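Utilizamos cookies propias y de terceros para mejorar su experiencia. Aceptar | Configurar

Buscar en este sitio… Buscar

Club de robótica Jurnent. Galería: el proyecto «Recoger el escritorio»

Texto y selección de Lefteris Kyriakidis

En el club Jurnent, que se reúne en el instituto de Wonedthorpe, trabajamos desde marzo en un mismo ejercicio: dos brazos de robot que deben recoger el material de un escritorio y guardarlo en un recipiente. Lo elegimos entre todos en la primera reunión. La otra propuesta era apilar vasos y perdió por pocos votos, aunque en la mesa todavía se encuentra algún recuerdo de ella.

Somos 12 alumnos y venimos los domingos por la mañana a la sala Eklund. Nuestro profesor es Nevzat Eren, que enseña tecnología durante la semana y nos deja equivocarnos bastante antes de intervenir. Nos hemos repartido en parejas. Cada pareja prepara la mesa, dirige los brazos durante su turno y escribe en el cuaderno lo que ha pasado, también cuando ha pasado poca cosa.

Las fotos se pueden usar en los carteles del club, por favor con el nombre de quien las firma.

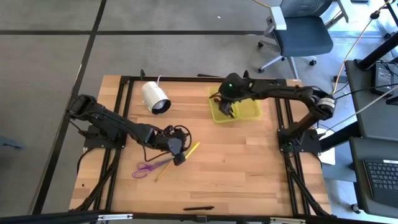

Los dos brazos sobre la mesa de trabajo. El izquierdo baja hacia unas tijeras de mangos morados; el derecho tiene la pinza en el recipiente.

Las tijeras son la pieza que más discusiones ha provocado. Un bolígrafo tiene una forma sencilla y se puede coger casi por cualquier parte, pero con las tijeras hay que decidir antes por dónde entra la pinza. La pareja que escribió la primera página del cuaderno las cogía siempre por las hojas. Otra pareja prefiere uno de los anillos, porque así quedan colgando y entran en el recipiente con la punta hacia abajo. Nevzat no ha querido dar la razón a ninguna de las dos y nos pidió que lo probáramos con el mismo número de intentos para cada manera. Todavía estamos en ello.

El otro asunto es el orden. Si se guarda primero lo pequeño, las tijeras no encuentran sitio después. Si se guardan primero las tijeras, los lápices se apoyan encima de ellas y a veces ruedan fuera. En el cuaderno hay una página entera de dibujos sobre esto, hechos con mucho cuidado, y me gustaría escanearla un día para esta galería.

Para el trabajo con dos brazos acordamos unas reglas que están pegadas en la puerta de la sala:

Un turno dura 15 minutos y después se cambia de pareja.
Nadie pone la mano sobre la mesa con los brazos en marcha.
Las cosas se colocan cada vez de una manera distinta.
Si se cae un objeto al suelo, se para, se recoge y se empieza un intento nuevo.

La tercera regla es la que más olvidamos. Uno se acostumbra a dejar el bolígrafo en el sitio donde sale bien. 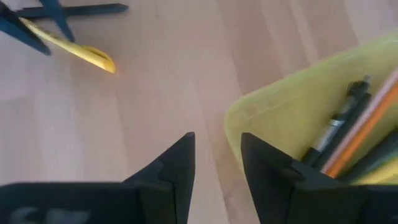 Foto: Lefteris Kyriakidis / Club Jurnent

La pinza abierta, con las puntas hacia el espacio libre entre las tijeras amarillas y el recipiente, donde ya hay un bolígrafo negro y varios lápices. Desde tan cerca se aprecia algo que a nosotros nos costó aprender: los dedos de la pinza ocupan mucho sitio, y desde ese punto de vista tapan una parte de lo que se quiere ver. Por eso en nuestras parejas uno mira la pantalla y el otro mira la mesa y habla. Al principio hablábamos los dos al mismo tiempo. Ahora usamos palabras cortas, «más», «baja», «abre», y el trabajo va con más calma.

El color también nos hizo pensar. El recipiente es de plástico translúcido, entre amarillo y verde, y deja pasar un poco el color de la madera. En la reunión se propuso cambiarlo por uno opaco, que se distinguiría mejor. Votamos que no.

Nuestra meta es reunir 300 intentos antes del encuentro de clubes de Tirkimholm, adonde iremos con 6 compañeros y con el profesor. Allí cada club presenta su ejercicio en una mesa y contesta a las preguntas de los otros. Yo me encargo de la explicación en español, que no es mi lengua materna, así que la estoy ensayando en casa con mi hermana. Quien quiera ayudar con los carteles puede escribirnos a través del formulario del club o pasar por la sala Eklund un domingo.

Contacto | Aviso legal | © Club de robótica Jurnent | Volver arriba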